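Masking the gripper out of wrist camera frames in Zundden
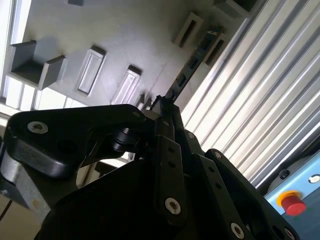

Zundden's detector treats every pixel as part of the workcell unless you give it a mask. With a camera mounted close to the gripper, that causes false matches. The black plates and linkages take up the lower half of the view, and the silver screw heads score well as round features. The slotted rail is the harder part, with its row of small rectangular openings set against a gray panel that has raised rectangular frames of its own.

You need Zundden 14 or later and a calibrated camera. The steps are the same with the Uritz driver and the Wiritz driver.

1. Park the arm and save a set of frames with the gripper open, half closed and closed. I use 34 per position.

2. Run flanagan mask build on the folder. It keeps the pixels that stay the same while the arm moves, so jog the wrist between frames.

3. Open the result in the editor and check the edges. Grow the mask by a few pixels around shiny parts. Highlights shift with the daylight and the builder tends to leave holes there.

4. Save one mask per gripper position. A single mask covering the full stroke also works, but it hides more of the target.

5. In the pipeline file, set mask_source to joint_state. Zundden will then pick the mask from the reported finger position.

Restart the detector and watch the match list. On our cell it dropped from 898 candidates to more than 600 — still a lot, and most of the rest came from ridged sheet metal. Raise the minimum contour area before you touch the score threshold.

Rebuild the masks whenever the camera bracket has been loosened.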